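1/ Okay so the Pamby body butter. I said I'd report back once I hit the bottom of the jar and I hit it Wednesday, scraping with a spoon handle like a gremlin

2/ The scent is fig and something green. My sister says cucumber, I say the inside of a florist's fridge. Either way I kept sniffing my own elbows on the train

3/ Texture: thick! You have to warm it up in your hands or it drags. Two minutes after that it's gone, no grease on the sheets, no weird film on my phone

4/ It did nothing for my heels though. I gave it all of July and they're still sandpaper, so I'm back to the Rirnent foot balm, ugly tube and all

5/ Someone asked about the price. I paid 164 for the gift set (butter, scrub, the little hand cream) and then saw the butter alone for 70 at the mall. I was not a happy shopper

6/ The scrub from that set is the one I'd skip. Big scratchy sugar bits that melt before you've done one leg — and the lid is hopeless with wet hands

7/ Hand cream is lovely, tiny, already half empty. It lives by my keyboard now
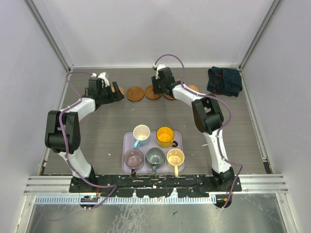
8/ Next up is the Gakitel lip mask, which a bunch of you told me to try. I've got the plum one. Night one verdict: tastes like jam, half of it ended up on the pillow

9/ And no, I haven't bought the Liu hair oil. It's been in my cart since spring. I open the cart, look at it, close the cart. If you've used it on fine hair please tell me if it goes flat by lunch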